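I have been putting off the sofa laundry for long enough that it has started to feel like a tenant. Thread.

Background for new followers: clean clothes in this apartment travel from the dryer to the basket, from the basket to the sofa, and from the sofa directly onto people. There is a dresser. It has six drawers. I believe one of them contains batteries.

The arrangement held until my mother, Beatrice Wanyama, announced she was coming to stay in July and asked on the phone, very lightly, whether the sofa was still the one that folds out. It is. It hasn't been able to for a while.

So, rules. I made some at 10 this morning with a pen and everything. Rule one, every item gets held up and looked at. Rule two, if it has been in the pile longer than I can remember, somebody has to claim it or it goes in the donation bag. Rule three, no trying things on. I broke rule three before the coffee was ready.

First layer was towels. Towels are the friendly suburb of any laundry pile. You fold them in thirds, you feel like a person who owns a label maker, you make a stack, and then you use up the rest of your good mood on a fitted sheet.

I don't fold fitted sheets. I have watched the video. I've watched the Plemach lady do it in one fluid motion while talking about thread count, and I've paused it, and I've rewound it, and what I have at the end is a warm lump with a corner sticking out. The lump goes at the back of the closet and we say no more.

Second layer, the sock situation. Takumi has bought the same gray socks for years on the theory that any two of them make a pair. Lovely theory. Except the company changed the gray. So now there is Old Gray and New Gray, and under the living room lamp they are the same gray, and in daylight on the way to work they very much aren't.

Third layer is sportswear, or as I think of it, the archive. Nobody in this household has played a sport on purpose since we moved in. And yet we own shorts with a drawstring long enough to tow a car, and a compression sleeve, just the one, for an arm that has never complained to me about anything.

And then there's the red basketball jersey, which I can't seem to get past. It's been held up against the sofa for inspection, per rule one, and it has passed inspection, and I still don't know what to do with it.
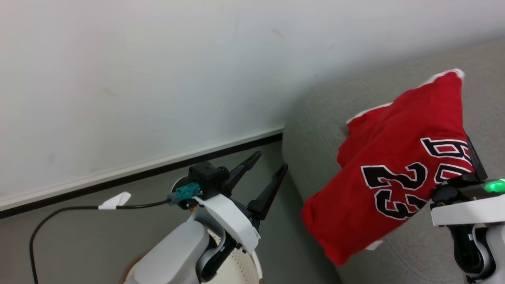

Subira Mosoti wrote back almost at once that a jersey doesn't get folded, it gets hung, because a fold leaves a line straight across the front and then you look like you came out of an envelope. She added that she was happy to take it if I was going to be weird about it.

I am going to be weird about it. Also I've checked the closet, and the hanger population stands at three, and all three are holding coats. So the choice is between a crease in the jersey and a coat on the floor. I've asked the coats how they feel. They're thinking.

For the record, here is how I fold a jersey when I'm made to. Face down, sides in to the middle so it's a long strip, then up from the hem in two goes. No sleeves, so nothing to tuck, and I don't know why that makes it harder. The armholes gape. It comes out looking like a napkin at a restaurant that's trying.

Several of you have now asked whose it is. Takumi says it's mine. I say it's from his rec league at Bikard, the one that met 10 times and then became a group chat. He says he never had a red one. We've agreed to keep discussing it until one of us gets hungry.

Update on the basket. I'd like to speak up for a round laundry basket, which I bought because it looked nice in the store. Everything I fold is a rectangle. I have now put a stack of rectangles in a circle, and there's a gap all the way around where the socks go to hide, and that's how they get you.

Lunch break. 868 unread messages in the building chat, and I read every one of them standing up so I wouldn't have to sit down next to the pile. Agnes Shearer on the second floor is giving away a drying rack. I typed "I'll take it!" and then pictured where it would live, and what would live on it, and for how many months, and deleted it.

Afternoon session. The donation bag now contains the compression sleeve, a Lakuvton conference T-shirt in a size neither of us has been, and a pillowcase with no pillow. I took the pillowcase back out. You never know with pillows.

Found the armrest. I'd forgotten it was that soft. I put my head on it for a second — strictly to test it for my mother — and that was twenty minutes.

Takumi came home, looked at the sofa, looked at me, and put his jacket down on it. I'd like you all to know I was very calm.

He has since moved the jacket. He's also brought a hanger home from Ndung'u, the dry cleaner, the thin wire kind that leaves little shoulders on everything. So the jersey hangs. It's on the bathroom door, where it swings out at you when you go in. Subira has been informed and says wire is worse than a fold. Subira can come over and say that to the door.

Still on the sofa as of tonight: one lump (sheet), eleven socks of contested gray, and me. My mother just texted to ask if she should bring her own towels.

Related posts
I bought a label maker and labeled the label maker
What's in the sixth drawer: a thread
Stella Wanyama vs. the duvet cover, part 3
Things my mother has said very lightly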